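FOR IMMEDIATE RELEASE

Mosell opens second paper cup collection hub in Bainbridge

BAINBRIDGE, 18th November - Mosell, the cup and carton recycler, today opened its second collection hub, on the old Imik lot off the ring road. Doors open 7 a.m. weekdays. Drop-off free for households, small fee for trade.

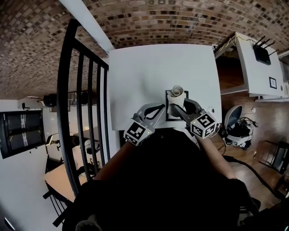
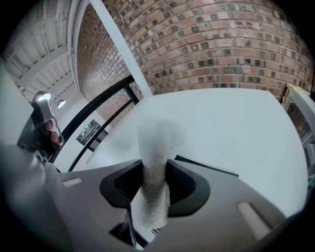
Both pictures: Mosell. Free for press use.

The hub takes paper cups, cartons and lids. Rinsed please, not crushed. It follows a trial that started in April with 106 cafes, offices and schools, most of them inside the city limits. Nearly 80 tons collected so far. Sorting happens on site, then baled material goes by truck to the Ikance mill for pulping.

"Cups were going in the trash because there was no where else to put them," said Berhanu Gebru, operations director at Mosell. "People asked us for a place. We found one, took longer than we wanted, but it's open now and we'd like it full by spring."

What's new at Bainbridge:

- Covered drive-through lane, two cars at a time
- Trade entrance round back, weighbridge included
- Pickup route for businesses, 9 stops to start, more to be added
- Starter bins on loan, 190 available, first come first served

Cafes already signed up keep there current pickup day. New accounts should register before the first collection; forms at the front desk or by email. No plastic cups, no foam, no food waste. Straws go in the seperate bin by the gate.

School visits by appointment, mornings only.

Media contact: Mosell press desk, Bainbridge hub. Interviews with Mr. Gebru can be arranged this week, afternoons best.

ENDS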